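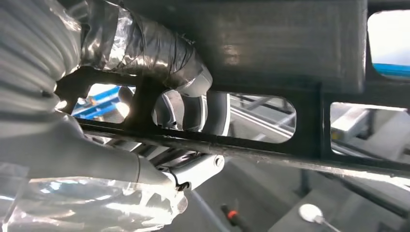
Tema 4. Fundas y protecciones para brazos robóticos: evaluación de una oferta comercial

1. Objeto de la sesión

Se estudia la propuesta de Pledex para un servicio de enfundado de brazos articulados en células de aplicación y limpieza. El caso sirve para ejercitar la lectura de una oferta técnica: qué incluye, qué deja al cliente y qué comprobaciones deben exigirse antes de aceptar el trabajo. Se supone conocido el contenido del tema anterior (grados de protección, alcance y envolvente de trabajo).

2. Situación de partida

Muchas instalaciones protegen el brazo con medios improvisados: manga de plástico transparente sobre los eslabones y cinta adhesiva plateada en los tramos donde la manga se desplaza. El material es barato y se encuentra en cualquier almacén. Los inconvenientes aparecen en el uso:

- La manga holgada forma pliegues que aumentan el volumen real del eslabón. El modelo de colisiones del controlador no los contempla.
- El solape de la cinta crea escalones donde se acumula producto.
- El adhesivo deja residuo en la pintura del brazo y alarga cada sustitución.
- Cuando el brazo trabaja a través de aberturas en un bastidor metálico, el borde de la abertura es el primer punto de roce.

Este último caso es el más exigente. La holgura disponible debe medirse con la funda puesta y en la postura más desfavorable, que no suele coincidir con la postura de reposo.

3. Contenido de la oferta

Pledex presenta el producto con el nombre de Risia. Se compone de:

a) Manga por tramos. Cada eslabón lleva su propia pieza, con cierre longitudinal. Las articulaciones se cubren con un fuelle corto.

b) Anillos de retención Brirkari. Sustituyen a la cinta adhesiva. Se colocan a ambos lados de cada articulación y se aprietan a mano.

c) Visita de medición. Un técnico toma las cotas del brazo montado, incluidos soportes, tornillería saliente y mazo de cables exterior.

d) Reposición periódica. El cliente recibe juegos completos; no se suministran tramos sueltos.

Quedan fuera de la oferta la modificación del programa del robot, la limpieza previa de restos de adhesivo y cualquier actuación sobre el bastidor de la célula.

4. Datos declarados por el proveedor

Número de tramos por brazo: 4
Anillos de diámetro máximo: 115 mm
Tiempo de sustitución de un juego completo: 51 minutos
Juegos incluidos en el contrato inicial: 3

El tiempo de sustitución se declara con el brazo en postura de mantenimiento y sin cinta previa. No es comparable con el de una primera instalación. El diámetro de los anillos es exterior, de modo que debe sumarse al cálculo de holguras en las aberturas.

5. Comparación con la alternativa

La segunda oferta del caso es la de Fashola: una funda integral de una sola pieza, cosida a medida. Ofrece mejor continuidad en las articulaciones y elimina las juntas entre tramos. A cambio, obliga a desmontar la herramienta para colocarla y un desgarro local inutiliza la pieza entera.

Criterio: acceso a la herramienta
Risia: no se desmonta
Fashola: se desmonta en cada cambio

Criterio: daño localizado
Risia: se cambia el tramo afectado, con cargo a un juego completo
Fashola: se cambia la funda

Criterio: paso por aberturas estrechas
Risia: limitado por el anillo
Fashola: limitado por el pliegue de la tela en flexión

Ninguna de las dos ofertas especifica el comportamiento del material frente a disolventes. Debe pedirse por escrito, con indicación del producto y del tiempo de contacto.

6. Procedimiento de aceptación

6.1. Retirar la protección existente y los restos de adhesivo. Inspeccionar pintura y juntas.

6.2. Montar el primer juego con el robot consignado. Comprobar que ningún anillo queda sobre una cabeza de tornillo.

6.3. Recorrer en modo manual y a velocidad reducida todas las posturas del programa. Detener en cada paso por abertura y anotar la distancia mínima al borde.

6.4. Girar cada eje hasta los límites que usa el programa. El fuelle no debe quedar tenso ni pellizcado.

6.5. Ejecutar el ciclo completo en automático. Revisar marcas de roce al terminar - también en la cara interior de la manga, donde suelen pasar inadvertidas.

6.6. Actualizar el modelo de colisiones con las dimensiones exteriores reales.

La prueba se da por no superada si hay contacto con el bastidor en cualquier punto del recorrido, aunque la funda no presente daños.

7. Observaciones sobre el contrato

El suministro por juegos completos penaliza a las células con desgaste concentrado. Si el roce se produce siempre en el mismo tramo, los demás se almacenan sin uso. Conviene negociar este punto antes que el precio unitario.

La visita de medición fija la geometría. Un cambio posterior de herramienta o de soporte requiere una medición nueva, que la oferta no valora.

8. Trabajo para entregar

Redactar una nota técnica de dos páginas con la recomendación de compra para una célula con paso del brazo por aberturas del bastidor. Debe incluir el cálculo de holgura con anillo, la lista de datos pendientes de solicitar a cada proveedor y el orden de las pruebas de aceptación. Entrega el martes, al comienzo de la clase.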